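Community Solar and Storage Forum > Grid Connection > Export limit on a shared array

rundau_siebe
Posted June 1, 2025
We have a 53 kW shared array on the Rundau hall roof, AC coupled, two string inverters. The utility approved the connection with a 20 kW export cap measured at the meter. The installer set the cap as a fixed output limit on each inverter, 10 kW apiece. This means the building can never use more than 20 kW of its own solar, even with the heat pumps running. Is there a reason to do it this way, or should I ask for it to be redone?
-- Siebe Mulder

ofori_a
Ask for it to be redone. A cap at the meter needs a meter at the service entrance talking to the inverters. What you have is a generation limit. They are different settings on every inverter I have commissioned.

Mekdes B
Check the approval letter before anyone touches it. Ours at Minton said "export" on page one and "maximum inverter output" in the schedule at the back. The schedule was the part they enforced.

ofori_a
Then the schedule was wrong and should have been disputed.

Mekdes B
It was disputed. It took until December. Meanwhile the array ran under the lower number, because the other choice was running it without permission.

rundau_siebe
Letter says "net export at point of connection, 20 kW, response within the period set out in the technical requirements." Nothing on inverter output.

stella_moh
Then you are fine on paper. Three things to get in writing from the installer: the current transformer ratio, the loss of communication behavior, and the response time with both inverters at full output. We have 200:5 CTs at Lillon and the meter was configured for 100:5. It read half the real export for a whole summer.

obsa_asfaw
I would not spend the money. How much are you losing? Pull the interval data. If the daytime load only goes over 20 kW on a few cold mornings, you were not going to generate much then anyway.

rundau_siebe
Load was above 20 kW for 564 daylight hours last year. I can't say how many of those had enough sun.

obsa_asfaw
That is the number you need. Overlay irradiance on it. I still expect it to be smaller than you think.

stella_moh
Disagree with Obsa. The meter and CTs cost roughly what one service visit costs, and the gain repeats every year. At Doucet they did it in a morning.

ofori_a
Agree with Stella. Also run the data cable in its own conduit, away from the AC feeders. Most of the dropouts I get called out for are cable problems.
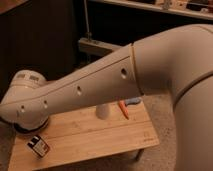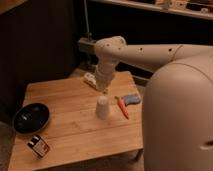
rundau_siebe
What should the inverters do if they lose contact with the meter?

stella_moh
Fall back to the fixed limit you have now, 10 kW each -- total output then can't go over the cap whatever the building load is. Set the fallback in the inverters themselves and test it by pulling the data cable at full sun.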